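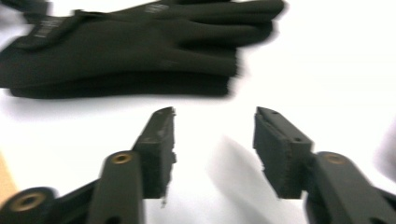
The Jotent hand tool started out as a side project for one paper, and now it's the thing I get the most email about, so I'm finally giving it its own page. You hold it, you squeeze, you do the chore the way you'd do it anyway, and the camera records the view a robot wrist would have. I still like soft goods best for checking a new build. A pair of black neoprene gloves lying one on top of the other on a white table is a lovely nasty test (dark on dark, and the jaws are black too!), and a policy has to work out where one glove stops and the next begins. Fingers have round brass-colored bushings at the pivots, and the pads on that pair have a rough, dark gray face.

What we wanted to find out was pretty simple. If you only have one afternoon of demonstrations, do you spend it repeating the same clean pick, or do you let people be sloppy? Myrto Tsoukalas and I argued over this all December. She wanted sloppy. I wanted tidy starts, fixed heights, the works.

We ended up recording 300 demonstrations with 4 people, split evenly between her way and mine, then trained the same model on each half. Hers won — and on stacked items it wasn't close. My half did fine as long as the top item was lying straight, and it fell apart once things got rotated. The sloppy half would miss, back off and go again, which I never managed to get out of my own data. 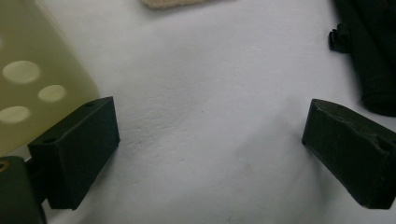 The other result is more of a shopping tip. Finger shape mattered less than I'd hoped. I printed 4 versions, from wide and boxy to pretty slim, and the scores sat so near each other that I wouldn't pick a favorite from them. Pads wear, though, and a worn pad changes how things slip, so swap both sides together and make a note of when you did it. I didn't the first time and had to throw out a whole batch.

What you get: the hand tool, the camera mount, a spare set of pads and the print files. Calibration takes up to 4 minutes once you've done it before. The Lazaridis mount fits as is. The Movico one needs the longer screws, which I now put in every box. If you bought yours through Worley you have the older trigger spring — it works, it's just stiff, so write to me and I'll mail you the new one.

Training configs and both halves of the data come with the tool. Page last updated 23 July 2026.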